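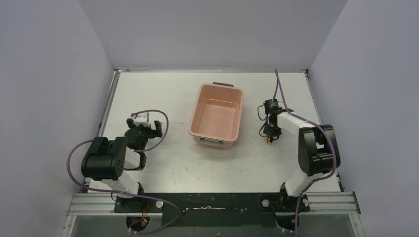 This guide sets out the procedure for comparing two sets of gripper fingers on the Gruvgate two-arm bench. It is intended for staff who have completed the Wallis safety briefing. A comparison is valid only if both arms work from the same layout. Place the pink basin between the arms, with its long side running from the back of the table to the front, and clear everything else from the tabletop. Both grippers should be empty before a run is started.

Step 1. Preparing the arms

Fit the standard fingers to the left arm and the Stakmont fingers to the right. Move each arm by hand through its full reach and check that the cable does not pull tight at any point. Set the closing speed to 100 on both controllers – the default differs between firmware versions.

Step 2. Choosing the test object

Use a hand tool with a shaped handle. Plain blocks are held equally well by most fingers and give little useful information. Record the tool on the Rattanakul sheet before the first grasp.

Step 3. Running the grasps

Carry out 100 grasps with each arm. After every grasp, hold the tool still for two seconds and save one picture from the wrist camera.
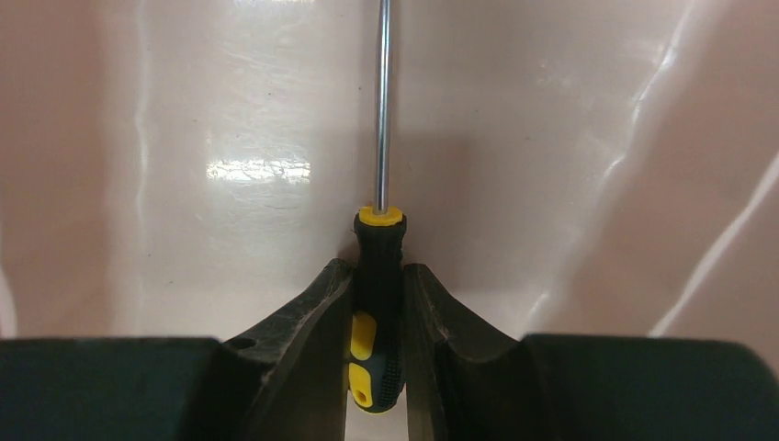

Wrist camera view: screwdriver held by the handle, shaft upright.

Step 4. Scoring

Mark each grasp as held, slipped or missed. A tool that turns between the fingers but does not fall is to be scored as slipped. Where the picture leaves doubt, refer it to Sunee Chaiyaporn or Ekkachai Yensuk and leave the entry blank until a decision has been given.

Step 5. Care of the fingers

Inspect the inner faces at the end of each session. Light scratches may be ignored – splits may not. Fingers are withdrawn after 1000 grasps, and the total is to be written on the storage bag.

Completed sheets should be sent to Abdelghani Shehata by the end of May.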